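A Monday at the Trasico Open Workshops

I had been meaning to go to the Trasico open day for years and always managed to be out of town, so when I saw the notice pinned up at the bakery in June I took the Monday off and drove over to Nurkden. It's a nice drive once you're off the highway. The parking lot was already a mess when I got there at ten, and I ended up leaving the car behind the feed store and walking back along the canal with a coffee that was mostly lid.

If you've never been, Trasico is the old wool warehouse on the Jeseck road. It gets rented out by the room, and once a year everybody who rents a room props the door open and lets strangers wander in. Admission was 2 dollars, cash only, and for that you get a stamp on your hand and a photocopied floor plan that is wrong about where the restrooms are. There are 7 stops on the plan. I made it to five, which I'm calling a good day.

I started at the bottom with the bookbinders, because they had cookies. Lovely people, very warm room, far too many of us in it. I bought a notebook I didn't need (green cloth, stitched spine) and got a long explanation of glue that I enjoyed more than I expected to. Then I went upstairs to the Wikström room, the one I had really come for. They fix small electrical things, lamps and radios and that kind of stuff, and I have a soft spot for any place where people fix lamps.

I love a work corner that looks like a work corner. So many open days get scrubbed up until you can't tell what anyone does there, and you come home having seen a lot of clean shelves. At Wikström they had left things where they were: a black desktop calculator lying at an angle, a yellow tray with black wire looping over the rim and a thin red one hanging down the front, and all of it on the prettiest flowery surface, pink blossoms and green leaves and a peach rose. My grandmother would have put a cake on it. I stood there far longer than I needed to, grinning like an idiot.
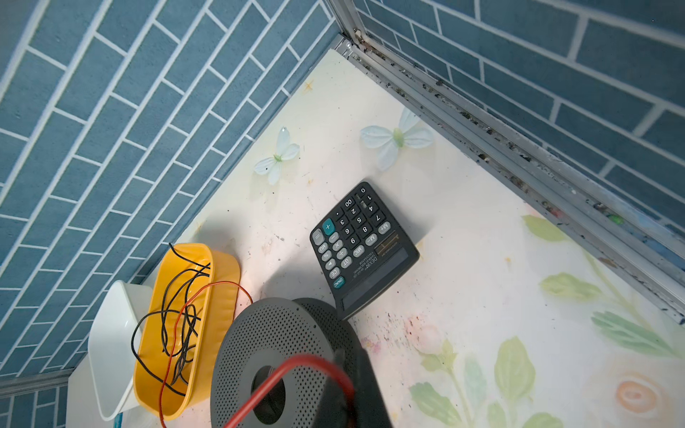

I asked one of the women at the door whether they do all their pricing by hand and she said yes, every job, and that the smallest bill they had ever written was for a fuse. She also told me they take in 200 repairs a year, most of them lamps, and that people forget to come and pick them up! There was a shelf in the hallway with the unclaimed ones, each with a paper tag tied to it. I was sorely tempted by a little brass reading light, but apparently they keep everything for a full year before it can be sold, and that one still had months to go.

Then a whole school group came up the stairs and the hallway filled up, so I let myself get pushed along to the ceramics people on the other side. They were running a thing where you could paint a tile for the stairwell. I painted a pear. It looks like a light bulb, so maybe I was still thinking about lamps. They fire them later and you can come back to see yours on the wall, and the man handing out brushes said there were 156 up already from earlier years. I did look for the worst one, to make myself feel better, and found a very odd horse.

Lunch was in the yard. There's a truck that does potato pancakes with sour cream, and I can report that they are worth the line, even the second line, which I also stood in. I shared a bench with a couple who had come for the piano restorer and were furious that she was closed this year. I hadn't even noticed she was on the plan.

After lunch I went back up to Wikström, partly to have another go at the brass lamp question (no luck) and partly because it was quieter by then and I wanted to poke around properly. I'm a sucker for color, and there was plenty of it: the red cable, the yellow tub with its black tangle, a teal ruler tipped at an angle, those dark teal tiles with the light grout. And the floral pattern again, faded to pastels, chipped and peeling in places. You couldn't buy that look if you tried, and I've tried, I have a whole tray at home that I ruined with sandpaper.

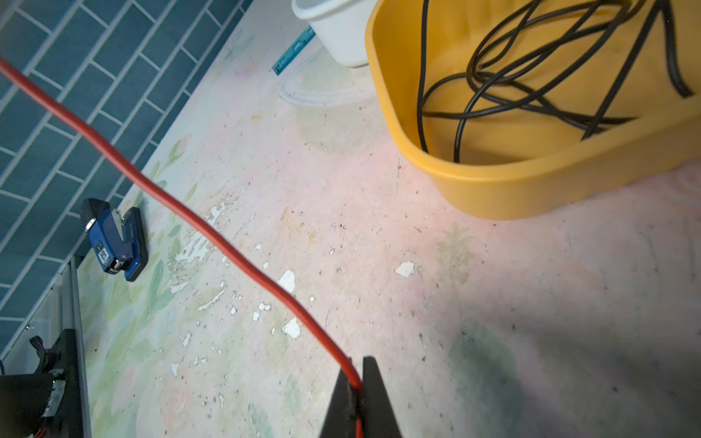

My own cable drawer at home is a disgrace, by the way, and I went home fully intending to do something about it. I have since bought a tub. The cables are still in the drawer.

The last stop was the frame maker up under the roof, and I'll be brief because my feet hurt and I didn't give it a fair chance. Good view of the canal from the end window. There's a bench up there if you need to sit, and I sat.

A few practical things if you're thinking of going next year. Bring small bills, hardly anyone could break a twenty. The stairs are steep and the freight elevator is for freight. Go early if you want the bookbinders to yourself, and do the Wikström room after lunch, when the school groups have gone. The restrooms are behind the ceramics people, whatever the plan says.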